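Nekamora Schutzfeldpaket für gemischte Demontageplätze

Das Schutzfeldpaket ist für Arbeitsplätze gedacht, an denen Menschen und kollaborierende Roboter Altgeräte zerlegen. Es besteht aus Bodenscanner, Sicherheitssteuerung, Zustimmtaster und einer Dokumentationsmappe. Die Mappe ist nach ISO 10218-2 gegliedert und enthält Vorlagen für Risikobeurteilung, Kraft- und Druckmessung sowie die jährliche Nachprüfung.

Ausgangspunkt der Beurteilung ist immer die Handarbeit. Vor der Auslegung wird aufgenommen, wo die Hände am Gerät liegen, welche Kanten erreichbar sind und wann beide Hände gebunden sind. Wer ein Gehäuse mit beiden Händen hält, kann einem Roboterarm schlecht ausweichen. Solche Griffe gehören als eigene Zeile in die Tabelle – auch dann, wenn sie nur kurz dauern.

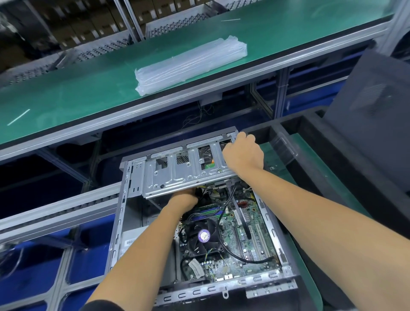

Für Arbeitsschritte an offenen Blechgehäusen gilt im Paket eine eigene Betriebsart. Der Roboter bleibt dabei im überwachten Halt, die Freigabe erfolgt über den Zustimmtaster. Werkzeuge mit scharfen Kanten sind für den kollaborierenden Betrieb nicht vorgesehen, auch nicht bei verringerter Geschwindigkeit. Schnittfeste Handschuhe ersetzen keine Schutzmaßnahme an der Maschine.

Technische Angaben
Schutzfeldradius: bis 3000 mm
Speicherbare Feldsätze: 12
Steuerung: zweikanalig, Wiederanlauf nur nach Quittierung
Vorlagen in der Mappe: 54 Blatt, Deutsch und Englisch
Zeitbedarf der Inbetriebnahme: rund 2 Tage je Platz

Nach jeder Änderung an Greifer, Werkstück oder Tischhöhe ist die Beurteilung zu wiederholen. Die Mappe enthält dafür ein Kurzformular, das Betreiber und Integrator gemeinsam unterschreiben. Schulungen leitet Aldana Vergara am Standort Pliltholm, der nächste Termin liegt im November. Fragen zur Auslegung beantwortet Valter Hovland.

Nekamora, Standort Pliltholm | Kontakt | Impressum | Datenschutz | © Nekamora | Nach oben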